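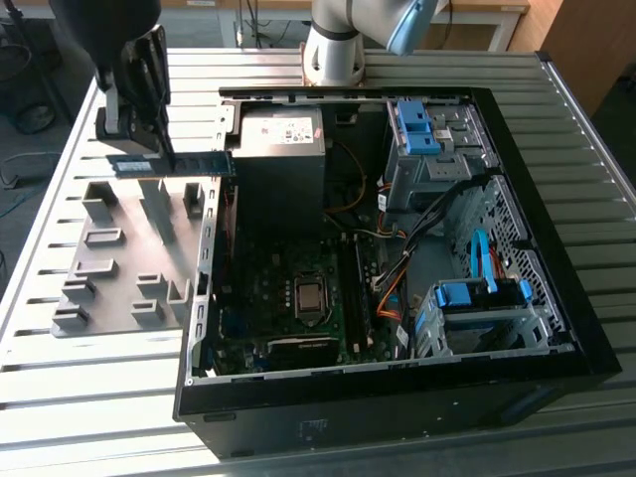
4.2 Keeping the machines going

By April the learning centre at Girkik had been open long enough for the first flush of excitement to settle, and we could begin to look at the rather homelier matter of upkeep. The centre had 11 second-hand desktops, of which 10 were in daily use, and the logbook (kept with great patience by the teachers, to whom we are very grateful) held 1,014 entries by the time we copied it out. A good many concerned the power supply to the village, which came and went as it pleased, and plenty more were questions about passwords and printing. Faults inside the computers themselves made up a smaller share than we had feared, and most of those were dealt with by swapping a part, memory especially (Figure 3).

Figure 3. Memory module above the open case of a desktop tower.

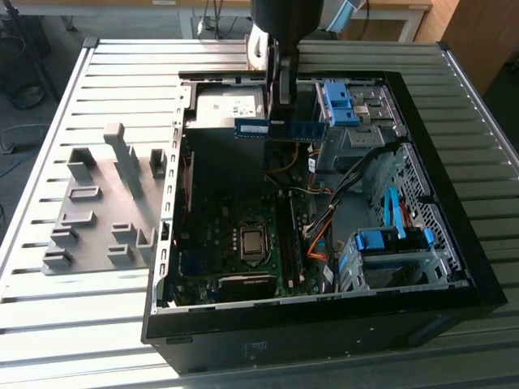

Magdolna Erdős, reading an early draft of this section, felt that we had been too kind to the logbook, and that teachers in a hurry would surely have left the small troubles out. We think she is right, and the totals should be read with that in mind.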